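## 4. Réglage du programme de lavage – linge délicat et microfibre

Valable pour Vokano 2 et Vokano 2 S. Pour la Mornia voir section 6, les menus ne sont pas les mêmes.

Avant de commencer : porte fermée, robinet d'arrivée ouvert, voyant Du éteint. Si Du clignote, retour section 3 (purge), inutile d'insister.

### 4.1 Choisir le programme

1. Appuyer sur **Marche**. Attendre le bip.
2. Tourner le sélecteur jusqu'à **Délicat**. L'écran affiche le numéro 19.
3. Régler la température. 30 °C par défaut, 40 °C maxi sur ce programme.
4. Régler l'essorage : appui court sur la touche spirale, une fois par palier.
5. Valider avec **OK**. Sans validation sous une minute la machine revient au réglage usine.

> **Note** – Si l'écran reste sur 18, le sélecteur est entre deux crans. Revenir en arrière d'un cran puis avancer.

### 4.2 Doser la lessive

1. Tirer le bac à fond. Compartiment de gauche pour le lavage, celui du milieu pour le prélavage, droite pour l'adoucissant.
2. Lessive liquide uniquement, jusqu'au premier trait.
3. Pas d'adoucissant sur la microfibre. Les fibres se bouchent et le chiffon n'absorbe plus.
4. Repousser le bac doucement. Un bac mal fermé coupe l'arrivée d'eau – code E2.

> **Attention** – Ne jamais verser de javel dans le bac. Ni pure ni diluée. Joint abîmé = pas de garantie.

### 4.3 Charger le tambour

1. Vider les poches, fermer les fermetures éclair, retourner les pièces imprimées.
2. Serviettes et chiffons à part des cotons qui peluchent (peignoirs, tapis de bain).
3. Remplir à moitié. Pas plus sur ce programme, même si ça rentre.
4. Vérifier que rien n'est coincé dans le joint de porte, puis fermer. Clic net.
5. **Départ**.

Pour ajouter une pièce oubliée : touche **Pause**, attendre le déverouillage, ouvrir, ajouter, refermer, **Départ**. Possible seulement tant que le symbole cintre est allumé.

### 4.4 En fin de cycle

1. Attendre l'extinction du voyant porte. Ne pas forcer la poignée.
2. Sortir le linge tout de suite, secouer chaque pièce.
3. Laisser la porte et le bac entrouverts.
4. Couper l'eau en cas d'absence.

Compteur de cycles : maintenir **OK** et **Pause** ensemble. Sur la machine de démo de Tudcombe il affichait 1 744 à la dernière révision, filtre d'origine. Au passage à 2 981 un rappel d'entretien s'affiche – faire la section 8 en entier, pas seulement le filtre.

> **Attention** – Filtre de pompe : machine débranchée, eau froide, bassine dessous. Jamais juste après un 90 °C.

### 4.5 Séchage et pliage

Pas de sèche-linge au-dessus de « doux » pour la microfibre. À plat ou sur fil, loin du radiateur. Pas de fer.

1. Lisser à la main quand la pièce est bien sèche.
2. Plier en deux dans la longueur, puis encore en deux.
3. Rabattre les bouts vers le centre. Ne pas trop serrer.
4. Empiler pli vers soi, au sec. Une pièce rangée humide sent mauvais en deux jours et il faut tout refaire. 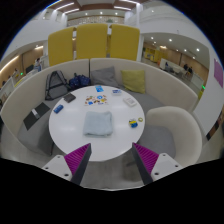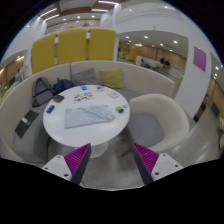 *Linge bleu pâle sur table ronde : pliage épais et net (première photo), tissu froissé et étalé (seconde).*

Erreur dans cette section, étape manquante : le signaler à Elias Karam, avec la version du logiciel (menu **Infos**, derniere ligne).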